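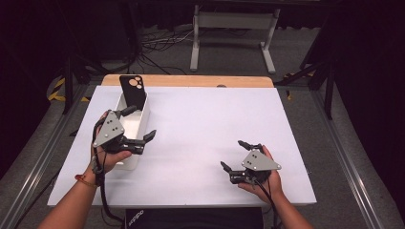
Phone case with three round camera openings, standing in a white plastic container.

Week 4: Holes, corners and shrinkage
Materials for Everyday Products, Thursday group (Jeanie Haldane)

Last week we got as far as filling the mold. Now comes my favorite part, what the plastic does once it's in there! Every molded part gets smaller as it cools, and it never shrinks quite evenly. Thick spots stay hot longer and pull inward, so you get those little dimples called sink marks (go look at the underside of a cheap chair, they're everywhere).

Holes are even more fun. Melted plastic has to flow around the pin that forms the hole, and where the two streams meet again you get a weld line. It's often weaker than the material next to it.

Worked problem: the cavity is 100 mm long and the cooled part measures 99.2 mm. Shrinkage = 0.8 / 100 = 0.8%. Now do it again for a 92 mm cavity with the same material.

Corners: round them, inside and out! Sharp inside corners collect stress.

Reading: Hayashi's notes on cooling, first 10 pages. Bring one molded object from home, the uglier the better.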